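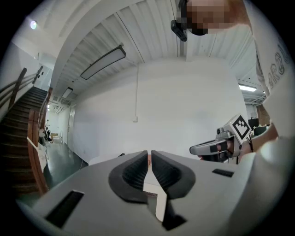

Young people's parliament finds its feet in Grendby

Last updated: 2024-07-05

In January the town of Grendby opened its first youth parliament, and the old corn hall was so full that many parents had to stand. Half a year later the parliament has met seven times, and it has learned that a debate is easier to start than to finish.

The idea came from Clirnstead, where a similar body has existed for 10 years. Members are between 15 and 19 years old and are chosen by their schools. In the first vote 903 pupils took part, more than the organisers had hoped for.

The main subject this spring was the night bus to Ulia. Without it, young people who work evenings in the city must pay for a taxi or sleep at a friend's flat. The members wrote a proposal, collected 3000 signatures and brought it to the district council. The council has promised a trial in the autumn – on two nights a week, and only until midnight.

Some members were disappointed with this answer and wanted to refuse it. After a long evening the majority decided to accept, with the condition that the council publishes the passenger numbers every month.

The next session will discuss rents for students.

Related
Clirnstead: ten years of young voices
Who pays for the Ulia night bus?
Jadoon valley schools prepare their first vote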